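Equipment Review: The Pumum Drawer Actuator Kit in a Home Build

Reviewed by Yatziri Figueroa for the Rerkura Shared Workshop

41 shares | 4 comments

1. Purpose of the review

The workshop receives regular requests from members who wish to automate furniture they already own. Most of these requests concern drawers. A motorized drawer is useful to a person with limited grip strength, and it is also a manageable first project in motion control. The Pumum Drawer Actuator Kit is sold for this purpose. It was purchased at the ordinary retail price and installed by the reviewer, partly at the workshop and partly at home. The manufacturer was not informed of the review and has not seen it before publication.

2. Contents of the kit

The kit contains two belt-driven actuators, a control board, a power supply, a pair of limit switches for each drawer, mounting brackets, and a bag of fasteners. The printed manual is short and is written for face-frame cabinets with metal side slides. Owners of older furniture with wooden runners are referred to an online supplement, which was found to be the more useful of the two documents. The supplement includes a drilling template, but the template must be printed at full scale. Members should measure the reference line on the printed sheet before any hole is drilled.

The fasteners supplied are adequate for hardwood. For softwood, the reviewer substituted a longer screw with a coarser thread.

3. The test piece

A wooden nightstand with two drawers was selected. Each drawer has a routed panel on its front and a round wooden knob at the center, and the requirement was that neither be altered. The owner must be able to open the drawers by hand when the power is off, and a visitor should see ordinary bedroom furniture. All parts of the kit were therefore to be mounted behind the drawers or against the inside of the back panel.

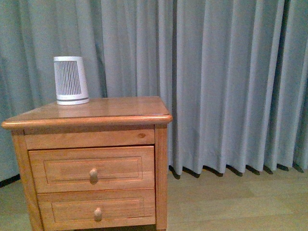 Ambrose Tull asked whether the wooden runners had to be replaced before the belts would track properly. He had fitted the same kit to a sewing cabinet and had given up on the second drawer, which racked to one side each time the motor started.

The runners were retained. They were sanded lightly and rubbed with paraffin wax, and the drawers were then pulled with a spring scale to confirm that the load was even from side to side. Racking of the kind Mr. Tull reports is usually the result of attaching the belt clamp off center. The manual permits an offset clamp where space is limited. In the reviewer's opinion it should not, unless the drawer rides on metal slides.

4. Installation

Installation of the first actuator took an evening. The second was completed in a much shorter time. The following points should be noted by members planning similar work.

The rear bracket assumes a flat back panel of reasonable thickness. Where the panel is thin, a backing strip must be glued in place and allowed to cure before the bracket is attached.

The belt tensioner is reached from above on the upper drawer and only with difficulty on the lower one. The lower belt should be tensioned before the upper drawer is returned to the cabinet.

The limit switches are supplied with leads that are too short for a deep drawer. The reviewer extended them with stranded wire from workshop stock. The leads must be tied clear of the belt.

The control board may be programmed over a serial connection or set with the small switches along its edge. Both methods were tried. The switches are sufficient for simple opening and closing. The serial connection is required if the user wishes to set the speed at the end of travel, and this is worth doing, as the factory setting brings the drawer to a stop abruptly enough to move its contents.

5. Performance

The board keeps a running total of completed cycles. At the close of the trial it recorded 3,913 cycles across both drawers. In that period the controller logged 7 stall events. Of these, 5 were caused deliberately by holding the drawer front to test the stall protection, and the remaining 2 were traced to an extended lead that had worked loose from its tie. The protection stopped the motor on every occasion.

Belt wear was slight. One idler pulley developed a faint squeak, which was cured with a drop of light oil. The noise of the motors in normal use is acceptable during the day. In a quiet bedroom at night it is noticeable, and a light sleeper sharing the room may object to it. Slower travel reduces the noise but lengthens the opening time.

With the power disconnected, either drawer can be opened by its knob. There is some added resistance from the belt, and persons with very weak grip should try it before relying on it.

6. Comparison with the Tidis unit

The workshop also owns a Tidis lead-screw actuator, which has been used on cabinet doors and on one tool drawer. It is quieter and stronger than the Pumum unit. It cannot be driven by hand, however, and a drawer fitted with it remains shut in a power failure. For bedroom furniture the reviewer considers this a serious objection. For a locked tool chest it may be an advantage.

7. Findings

The Pumum kit is recommended for members who have basic woodworking skills and who are prepared to extend the switch leads. It is not recommended for drawers that bind when moved by hand. The manual should be corrected with respect to the offset clamp, and the supplement should be printed and included in the box.

Members may borrow the spring scale and the drilling template from the electronics bench. A second session on serial configuration is planned for June.

Comments (4)

Delphine R.
Can the board be triggered by a wall switch, or does it need a remote? My mother will not use a remote.

Yatziri Figueroa
A wall switch may be used. The board accepts any momentary contact on its input terminals. Please use low-voltage wire and keep it separate from household wiring.

oakandsolder
I used an Ambaye belt as a replacement when mine frayed. Same pitch, a little stiffer. It has been fine so far, but I had to back off the tensioner.

Curtis M.
Agree on the stop speed. With the factory setting my reading glasses ended up at the back of the drawer every single time. Is the configuration file from the review going to be posted?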